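Vudolov model kit preorder, anyone trust this?

cheonfan16
May 22, 2022
Wuvstead just put up the preorder for the Vudolov figure. 16 inches tall, light-up chest, "up to 20 sounds." Price is 100 bucks. The only photos are renders. I've been burned by renders before. 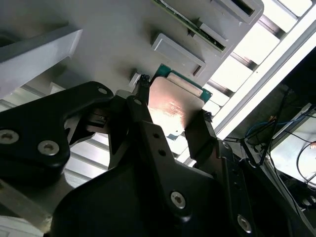
Re: Vudolov model kit preorder, anyone trust this?

mansik_myung
The thread title says kit. It's a finished figure. I have their Tromosari from last September and the paint matched the renders fine.

Re: Vudolov model kit preorder, anyone trust this?

cheonfan16
Fine, figure. Did your Tromosari stand up by itself? Mine leaned from day one and support told me to use a hair dryer on the ankles.

Re: Vudolov model kit preorder, anyone trust this?

H. Ahmadpour
"Up to 20 sounds" could mean 2 roars at different volumes. I'd wait for somebody to open one on video. 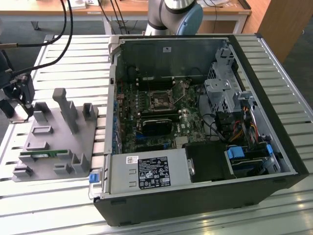
And the tail isn't in any of the renders from behind. For a monster that kills people with its tail in the movie, I find that odd.

Re: Vudolov model kit preorder, anyone trust this?

mansik_myung
You can cancel until it ships. I don't see the risk.

Re: Vudolov model kit preorder, anyone trust this?

cheonfan16
Canceling took me three emails last time. I'll pass until I see the tail.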